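Chapter 3
Chores as Engineering Problems

Most people meet the question of household robots through a short video in which a machine folds a shirt or loads a cup. The question behind the video is harder to state. When we ask whether machines can do chores yet, we may mean that a machine has done the chore once, that it does it most of the time in one room, or that it does it in any home with no one standing by. These are separate claims, and each calls for its own kind of evidence. This chapter uses the terms demonstrated, repeatable, and dependable for the three, in that order.

Consider a job most adults would not list as a skill: clearing small trash from a bedside cabinet and moving the wastebasket. It breaks down into locating the basket, closing the fingers on its rim, judging which items are trash, and handling each item without disturbing what lies next to it. The last two steps cause the most trouble. A clear plastic bag shows what is behind it, reflects the lamps overhead, and changes shape when touched.

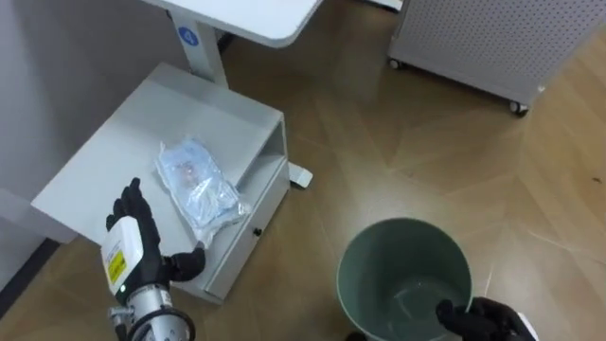 A rigid container is the easier case. Its rim can be modeled as a circle of known height, and small errors in hand position are absorbed by the fingers as they close. Thin film has no fixed outline to model. A planner that treats the bag as a solid box will aim at its center and may pinch only air, or press down on the surface under it.

The second difficulty is that the arms do not work alone. A machine on legs that lifts a load in front of its body shifts its center of mass, and the rest of the body must answer for it. An empty wastebasket weighs little, but it swings, and it can block the view of the floor ahead. 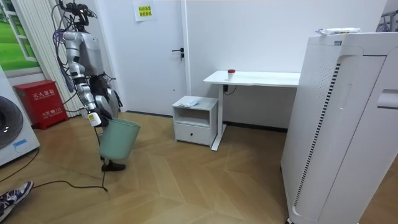

Figure 3.1. Humanoid robot holding a wastebasket by the rim, clear of the floor.

Rooms add a third difficulty. Furniture in homes and small shops is placed for people, who step over a cord without breaking stride. To a walking machine, a cord is a thin obstacle that depth sensors often miss -- and one that moves when kicked. Table legs, foot bars, and casters near the floor narrow the usable path further than a plan drawn at tabletop height would suggest. 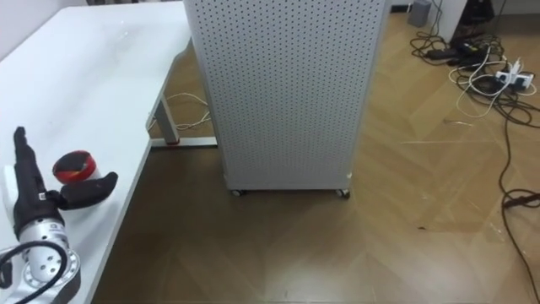
For these reasons, a success rate has little meaning without a record of the room in which it was measured. Emiliano Herrero's Lukwood trials, which we return to in Section 3.4, make the point with plain numbers. A wastebasket task was run 300 times in one furnished room, and 200 runs finished without help. In 13 of the remaining runs the fault lay in the grip. The others were stopped for reasons of footing, reach, or lost sight of the target. By the terms given earlier, the task was demonstrated. Whether it was repeatable depends on a threshold, and Section 3.1 sets out how such thresholds are chosen.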